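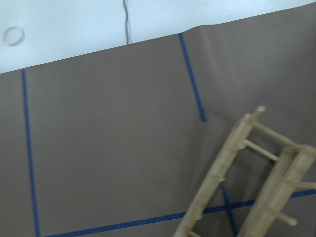
Fig. 3 — Table 4, wrist view. Brown paper, blue tape outline, wooden frame on top.

3. Setting up the demo table

Read this the day before, not with visitors at the door. Last revised 04/12/2025, Najwa Daher. Replaces the old Kavitine sheet, bin that one.

You need: one roll brown paper, blue painter's tape, the wooden frame, scissors, long ruler, the Lodix tablet (charged), keys to the Grornitz cabinet.

3.1 Paper and tape

1. Wipe the tabletop. Let it dry.
2. Cut one sheet of brown paper. Big enough to cover the working area, leave a strip of white table showing at the far side.
3. Lay it down at a slant to the table. Yes, a slant. The arm program was taught that way at the Hourani site and we kept it.
4. Smooth from the middle out. Small creases OK. A fold that stands up is not, swap the sheet.
5. Tape the outline. Three strips only — left, right, near side. The far side is the edge of the paper itself, no tape there.
6. Press the ends down with a thumb. Torn ends are fine, you don't have to cut them square.

NOTE: Blue tape only. The beige one doesn't show up well enough on the tablet and people at the back can't see what you're pointing at.

NOTE: If the far edge of the paper lifts a bit, leave it unless the gripper will pass over it. If it will, flatten by hand with the arm parked.

3.2 Placing the frame

1. Arm parked, speed at zero on the tablet.
2. Put the wooden frame down on the near right part of the paper. Flat, rails on the paper, not standing up.
3. Angle it. Having it lie across the tape is OK, start position doesn't need to be inside the outline.
4. Check the dowels by hand. Loose one — push it back in. Cracked one — take the spare frame from the cabinet.
5. Look at the wrist view on the tablet. You want to see tape and both rails. If the frame is partly out of the picture that's still good enough for the start.

CAUTION: Never reach over the paper while the arm is live. Applies to you too, not just visitors.

CAUTION: Keep cables clear of the outline. A cable behind the far edge of the paper is allowed, across the paper is not.

3.3 Running it for a group

1. Visitors stand behind the floor line. Wait till they do. Kids in front.
2. Say who you are, say the arm is slow on purpose.
3. Load program 128 on the Lodix. Not 127, that's the old table hieght.
4. Press Ready. Wait for the tone.
5. Press Run. Keep one hand by the stop button the whole time.
6. Talk while it moves. What to point at: the wrist camera, the tape outline, where the gripper takes hold of a rail.
7. When it parks, speed to zero, THEN questions.

If the grip misses: let it finish and park. Reset the frame, run again. Two misses in a row — stop, move the group on to the next table, call Najwa.

If it stops halfway: do not press Run again. Press Home, stand back, then start from 3.2 step 1.

NOTE: Someone always asks if they can move the frame. They can, between runs, arm parked and speed at zero. Good moment actualy, it gets people talking.

3.4 Between groups

Check tape ends. Re-press.
Frame back at the near right.
Wipe the camera window with the dry cloth, not the wet ones.
Write the run count on the sheet by the door. At 1,000 total the finger pads get changed, tell Najwa before it gets there.

3.5 Packing up

1. Arm to Home, power off at the cabinet.
2. Frame in the gray box with the spare.
3. Peel tape slowly, pull low along the paper. Paper can be used again if not torn.
4. Tablet on charge.
5. Lock the cabinet. Keys back to reception.

Next: section 4, conveyor table.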